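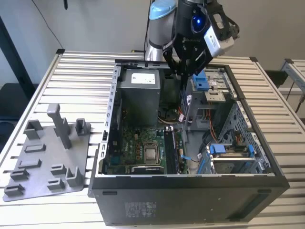

What is Lomora?
A night school for adults in Vondmont. Bookkeeping, English, basic office skills, and a sewing course that fills up faster than all the rest.

About us

Started in August with one rented classroom over the old Piras bakery, 11 chairs borrowed, one whiteboard. Halyna Sydorenko taught bookkeeping, Crescencio Benítez taught English across the hall – same students, mostly, they just swapped rooms at the break.

Now 134 students a term. 2,361 people through the doors so far, a lot of them back for a second or third course. Classes are small, evenings only, start at 6:30. Parking behind the building, please not in front of the dentist.

What we teach
Bookkeeping 1 and 2. Payroll. English at four levels. Spreadsheets and letters. Sewing and alterations (waiting list, sorry).

What it costs
$156 a course, books included. $80 if you're out of work or over 65, just tell the desk, no forms. You can pay in two parts. Refunds up to the second class, after that we can move you to a later term.

Who's here
Halyna still runs bookkeeping and does the timetable. Crescencio looks after English and placement tests – short, mostly talking, dont study for it. Nine part-time teachers, most with day jobs in the thing they teach.

Kumby Street annex
Second site, two rooms, Payroll and English 3 only. Entrance is on the side, ring the lower bell. The upper one is a private apartment and they have asked us to metion it.

Enrolling
Come by the desk between 4 and 8, or call and leave a message. We call back, usually next day. Bring an ID and your reading glasses.

Page updated 25 November 2023. New timetable goes up when Halyna finishes it.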